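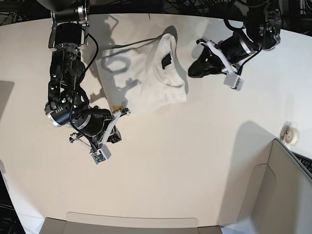
Workshop > Reviews > Kits

Filed under: Robots, Things I Won't Be Buying Yet

Posted in January by the Gornum Shed blog

Rurnavar wants $500 a month for its two-armed folding kit, plus $1000 up front for setup. I spent an afternoon with one at the Brundby showroom and I'm still not sure who it's for.

The brochure talks about laundries and small clothing shops. It also says "any garment", then lists 13 it has been trained on, and a fitted sheet isn't among them. Neither is anything with a hood. I asked what happens when a shirt lands inside out and was told that's on the roadmap.

The arms feel solid and the grippers are a good deal better than the ones on the Nijs kit I tried. Fine. But the support plan covers only 2 visits a year, and you pay the travel. If you're outside the city, get that quoted in writing before you sign.

I've asked for a longer trial with my own washing. No reply so far.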